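Hang Up the Pipette

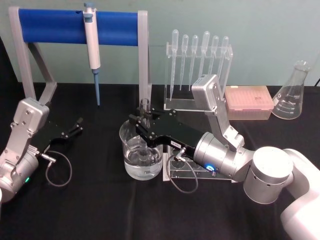 The drawer problem

I teach an evening course in basic lab skills in Clendville, and I have an opinion about storage that I would like to set down once so I can stop repeating it at the bench. Pipettes should be kept upright, in the open, within reach of the person using them. That goes for the micropipette that costs more than my first bicycle and for the plastic transfer pipettes that cost a few cents.

Most teaching labs I have worked in do the opposite. The micropipettes go in a drawer, on their sides, on top of a folded paper towel. The transfer pipettes stay in the bag they came in, and the bag gets torn down the middle by the third week of term. When I started at Baird we had 11 students and one such drawer. Each session began with a line in front of it.

People defend the drawer on the grounds that it keeps the bench clear. I understand that. A clear bench is pleasant to look at and easy to wipe. But the work has to be done somewhere, and when the tools are hidden, students put them down wherever they happen to be standing. By the end of an hour the bench is covered anyway, and the pipettes are lying flat in the middle of it.

Why upright matters

A micropipette is built to be held with the shaft pointing down. If there is liquid in the tip and you lay the thing on its side, the liquid can run back into the body. Then the next reading is off, and the student who gets the bad reading is usually not the one who set it down. We sent a 1000 microliter pipette out for service in July after it had been giving low volumes for weeks. The bill was 163 dollars. A bar to hang it on would have cost less.

I like a bar better than the round carousel stands, though I know plenty of people who feel otherwise. A stand with angled legs and a bar across the top stays put at the back of the bench. You can see at a glance whether the pipette is on it. The carousel turns when you reach for it, and beginners tend to grab it by the wrong part.

Transfer pipettes are a different matter, because they are cheap and people treat them that way. A clear rack with the bulbs at the top and the tips hanging down changes how students handle them. They take one by the bulb, as they should, and the tip stays off the bench. Six in a row is plenty for one setup. When somebody asks me for a second rack I ask what they plan to do with it, and most of the time the answer is that they don't know.

Gil-soo Kwon, who had the course before me, disagreed with all of this. He held that students should learn to work from a bag and a drawer because that is what they would find in their first job. I worked under him for 4 years and I took the point seriously. I still think he was wrong. You learn a good habit by doing it the good way many times. If the lab at your first job is a mess, you will at least know what is missing.

What else belongs on the bench

I would keep the rest short. A tip box with a translucent lid, kept closed between uses. A flask. A test tube rack. A beaker in the middle, where both hands can get to it, filled halfway and no further. I have seen students fill a beaker to the brim and then stand a glass tube in it, and then look surprised at the puddle. Halfway leaves room for whatever goes in next.

I also favor tall things at the back and the working glass in front. It sounds too obvious to mention, but I mention it every term. An Erlenmeyer flask has a wide base and is hard to knock over, so it can go off to one side. A beaker with a tube standing in it is easier to upset, and it should have nothing in front of it that you need to reach over.

As for the surface, I have come around to black. We used white bench paper for years, and clear plastic and clear glass were hard to pick out against it. On a black cloth the edges of a beaker show up well. The cloth has to be changed if anything is spilled on it, and I would not use one with stains or strong acids. For water and buffer work it is fine.

Equipment catalogs will sell you a storage system for every one of these items. Bivine has a whole section of them. I would spend the money on a stand and a rack first, leave them out on the bench, and see how much of the rest you still want at the end of the term. At Baird we bought the stand and two racks, and the drawer now holds spare gloves.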